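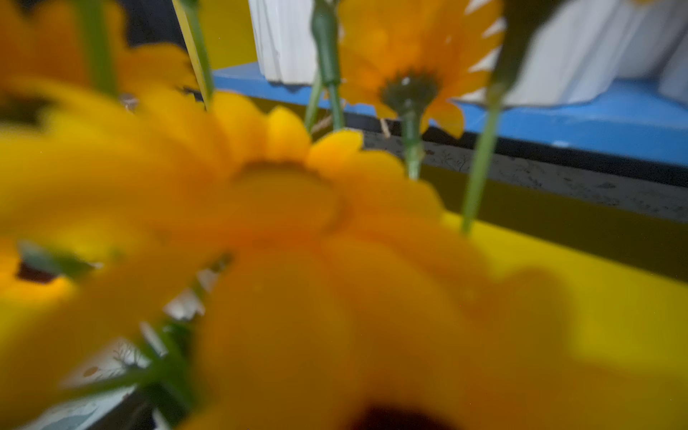
Progress Report to the Haberkorn Fund
Project: Lives in Office — Biographies of the Mayors of Taltau
Reporting date: Mon 30 October

The project will produce short biographies of all 35 mayors who have held office in Taltau. At the close of this period, 30 entries have been drafted and sent for outside review. Four of the remaining entries await records held at the Wirkau county archive, which reopened its reading room in September. The last entry, on the town's first mayor, is being rewritten after a baptismal register placed his birth in Wotine and not in Taltau as earlier accounts state.

Staff have transcribed 79 letters from the municipal collection. Most concern school funding and the disputed election that followed the railroad strike. Two of the letters are damaged, and their dates remain uncertain — these will be marked as such in the printed edition.

Spending is within the approved budget. Travel costs were lower than planned, and we request permission to move the unspent portion to copying fees at Wirkau. The schedule for the printed volume is unchanged. Sample entries and a full statement of expenses are attached.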